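Small cabinets, moved often

Tullska handles equipment moves for small offices, and the job its lead packer gets asked about most is the black cabinet: gloss finish, clear panel, round fitting on the front. The firm shifted 133 of them last year for Watbridge, a furniture rental company.

"Gloss shows everything," the packer said. "Dust, skin oil, the line where a strap sat. You wipe before you lift, then you look along the surface at a low angle."

Clear panels are treated as the weak part. The rule at Tullska is that no load goes on them during a tilt, and that fans and stools are pulled back before a cabinet is turned.

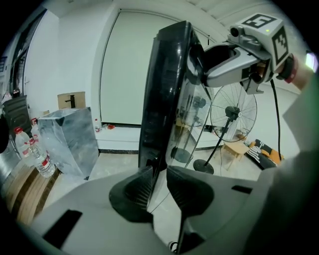
What does a packer clean the clear section with? "Plain water and a soft cloth, folded in 4. Paper towels leave fine scratches, and glass spray can cloud some plastics."

The order of work on the floor is fixed. Cables are traced to the far end and tied off. The front face is checked next, including any knob or lock, and its position is written on the job sheet. The top is cleared last. On pale, hard floors the crew puts felt under the base before sliding anything.

"I want the front facing me for as long as possible," the packer said. "If the lock sticks out, that is the part that hits the door frame." 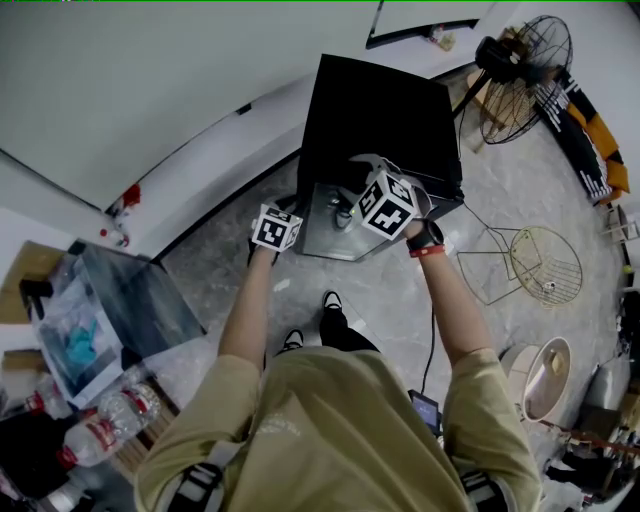
Lau, at Watbridge, disagrees on one point and would have the lock taped over before the cables are touched. Tape residue on a dull front panel takes 3 passes to remove, the packer replied, and Tullska has kept its own order for the Meltum job, which starts Monday.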